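Pudar Tracking and Replay – Frequently Asked Questions

Posted Thu 12 August by Gudrun Reinholz
11 comments | 28 shares

Pudar is the tooling we use to turn hand-held gripper recordings into trajectories a robot arm can follow. It reads the video, finds the marker cubes, works out where each gripper was and writes the result to a session file. Erna, the planner, takes it from there. The questions below come mostly from people setting up their first station.

What does Pudar need before it will track a gripper?

A calibration file for every camera and a cube definition for every gripper. The definition lists the marker on each face and the offset from the cube centre to the point between the fingertips. If the offset is wrong, the track will look fine and the replay will miss by the same amount every time.

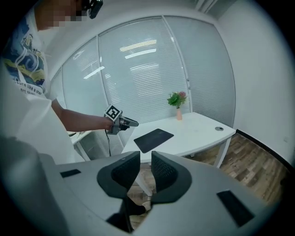 Marker cube on top of a hand-held gripper, with a second gripper close to the lens.

Do I have to calibrate wide-angle lenses differently?

Use the fisheye model. The standard model fits the centre well and goes wrong near the rim, where cubes often end up when an arm is stretched out. Take 22 board views and put at least half of them toward the outer part of the lens. Redo the calibration if you change focus or resolution.

Why does the pose flip for a few frames?

With only one face visible, a small square marker can fit two orientations almost equally well. Pudar picks the one closer to the previous frame, but after a dropout there is no previous frame to compare with. Turn on the two-face rule in the session settings – it holds the pose as uncertain until a second face is seen.

Can both grippers be tracked in one session?

Yes. Give each cube its own marker IDs. Severin Marti lost most of a session in November to two cubes printed from the same sheet, and Pudar now refuses to start if it finds a duplicate in the definitions. 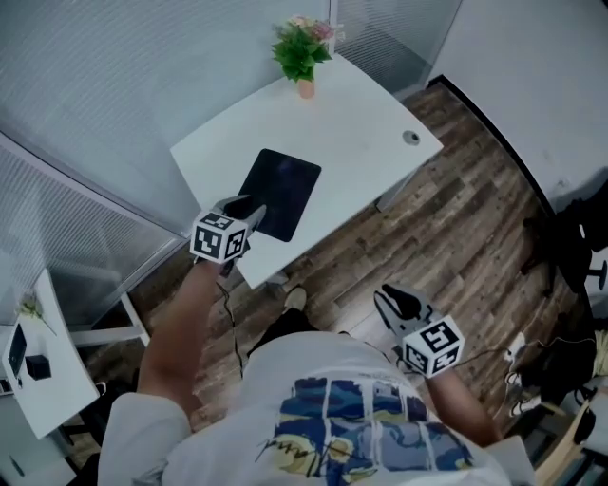
How does Pudar line up recordings from different cameras?
It matches the timestamps first, then shifts each track until the gripper speeds agree. If the remaining offset is more than one frame, the session is flagged and left out of the export.

What does Erna do with a flagged session?

Nothing until someone clears it. Open the session, check the offset plot and either trim the bad section or reject the lot. Our current set holds 1,511 cleared sessions.

My replay stops partway with "no reachable pose". What now?

The path goes somewhere the arm can't. Move the base position in Erna and run the reach check again before you edit the recording. Till Schmieder's notes on base placement are in the docs folder.

Where do I report a bug?

Use the tracker, and attach the session file and the calibration file. Uwe Petersen looks after Pudar and Gonzalo Segura looks after Erna. If you're not sure which one is at fault, file it under Pudar.

Contact: Irness Tooling Group | Copyright Irness | Back to top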